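Inicio / Cosas de casa / Elogio tibio del bol pequeño

Elogio tibio del bol pequeño

Llevo 4 mudanzas y en todas he perdido lo mismo: los boles pequeños. Los platos llegan enteros, la fuente horrorosa de la boda de mi prima llega entera, y los boles se evaporan entre un portal y otro. Sospecho que hay una ciudad, Vovcombe por ejemplo, donde la gente desayuna en mi vajilla.

Esta vez decidí comprar con criterio. Mi criterio duró lo que tardé en entrar en Gorneck y ver una pila en tonos pastel rebajada un 30 por ciento. Yo, que en julio juré por escrito (hay un mensaje a Ivone que lo prueba) que solo volvería a tener vajilla blanca, salí con rosa y con gris. Ivone contestó con un pulgar hacia arriba, el suyo más sarcástico.

Sobre el rosa: no combina con nada de lo que tengo, y me da igual. Dentro de un bol rosa pálido el yogur parece una decisión y las aceitunas parecen un error, así que las aceitunas van al gris. Al gris le queda bien todo, incluso los garbanzos de anteayer. Es el color de la gente que paga los recibos a tiempo.

Malsha Majumder, que me lleva tres mudanzas de ventaja y opina de menaje con la seguridad de un notario, sostiene que los colores suaves solo se entienden sobre una mesa blanca. En mi mesa, que es de un marrón tirando a pasado, el rosa se pone triste. En una blanca parece que alguien ha pensado en él. Me fastidia darle la razón – lo hago aquí porque sé que no me lee.

Rosa y gris sobre blanco, entonces:

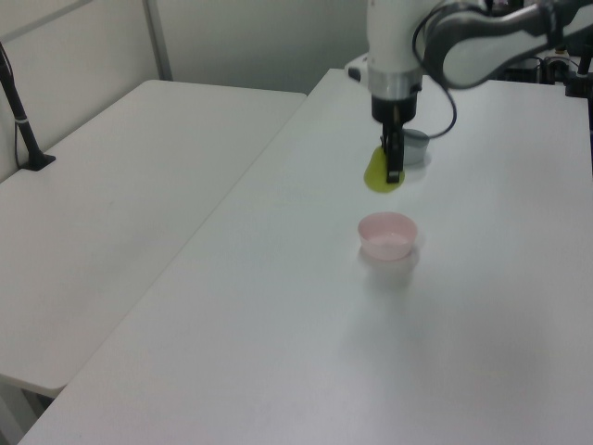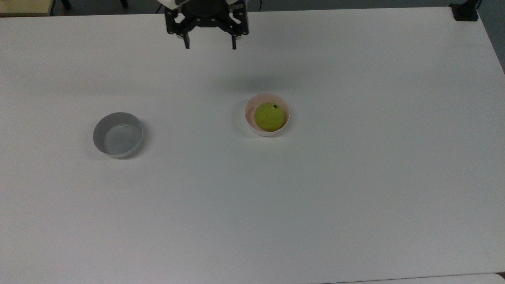
Última modificación de esta página: 3 abr 2023

Ahora me ronda la idea de cambiar la mesa. Ya sé cómo suena: comprar una mesa para que no se deprima un bol. He mirado una en Kanagaratnam que cuesta más que mi primer coche y otra en Ellemel que viene en tres cajas y con instrucciones sin una sola palabra. De momento he puesto un mantel blanco. Tiene ya una mancha de café, en el lado donde me siento yo.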